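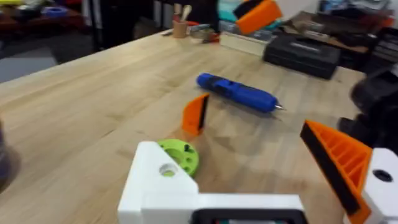
发帖:Purkham

预计阅读时间:4 分钟

我们打算在装配台上加一套末端执行器,任务是从台面抓取手持电动工具,换位后放回,后续再考虑拧螺丝。目前倾向于打印件方案:主体用白色打印件,两根橙色楔形手指相对布置,内侧贴黑色防滑垫,手指外侧是镂空格栅。目标物以蓝色无线电动螺丝刀这一类为主,侧躺在木台面上,批头露在外面,朝向不固定。同一张台子上还有笔筒和黑色硬壳工具箱,清场不现实,所以手指张开后的外廓也要算进去。

想请教的是预算怎么列。领导要求 10 月底前交采购表,我手上只有两份报价:Calex 的成品平行夹爪,含控制器和一年质保;Koo 的打印件套件,电机另购,需要自己装配和标定。后者单套便宜很多,但我不确定备件和工时该按什么口径算。另外,夹持力需不需要写进技术要求?工具自重不大,重心偏向电池一侧。

补充:机械臂已有,法兰为标准孔位,腕部相机已含在另一个项目里,不占这笔预算。

发帖:Pratirach

先把采购表拆成一次性投入和消耗件,不要混在一个总价里。

一次性投入:夹爪本体、驱动电机、控制器、转接法兰、线缆与拖链、上位机接口授权(如果有)。打印件方案要再加一项装配标定工时,按内部人工单价计入。我们第一套装配加标定用了 13 个工时,第二套明显缩短,但你报预算时建议按第一套算。

消耗件:手指、防滑垫、传动齿盘。三者寿命差别很大,不能按统一比例留备件。防滑垫最先失效,表现为夹住后工具绕夹持点转动,而垫面外观未必有明显破损。手指的失效多在根部与安装座连接处,检查时先看这里。我们每套夹爪备 2 副手指,防滑垫按卷买,裁切后更换。

关于夹持力:要写,但不要只写最大值。技术要求里至少包括工作行程内的最小夹持力、断电保持方式、指尖重复定位误差以及测试用的工件。螺丝刀外壳光滑,握把区纹理不同,两处摩擦系数不一样,验收时应分别夹一次。重心偏置会产生力矩,夹持点离重心越远,对垫的要求越高。可以先实测工具质量和重心位置,按最不利的夹持点核算,再乘安全系数。

柔性手指还有一个问题:受力后会包住工件,指尖位置随夹持力变化。抓取和转移影响不大,后续要拧螺丝的话,批头轴线就不好保证。建议拧紧工位单独立项,用固定在法兰上的电批,不要指望夹着手持工具去拧。

两家的报价比较时,把 Calex 的质保折成金额,Koo 那边加上停机损失,再看差多少。产线连续运行的话,差距通常没有单价显示的那么大。

发帖:匿名用户

直接买成品。打印件我们用过,夏天车间温度高,安装座的孔会变松,螺丝要反复紧。备件再便宜也要有人换。

预算别忘了运费和税,我们上次漏了,补了 300 元的单子走了两轮审批。金额不大,流程很烦。

发帖:Purkham

谢谢,已按一次性和消耗件分表。拧紧工位单独立项这一条采纳,本次只报抓取。温度影响会让 Koo 提供材料牌号和热变形数据,拿不到就在评标表里扣分。还剩一个没定:控制器是否需要备一台。Calex 的交期比较长,倾向于先备,等采购回复后再更新。

联系我们 | 版权所有 © 社区问答站 | 返回顶部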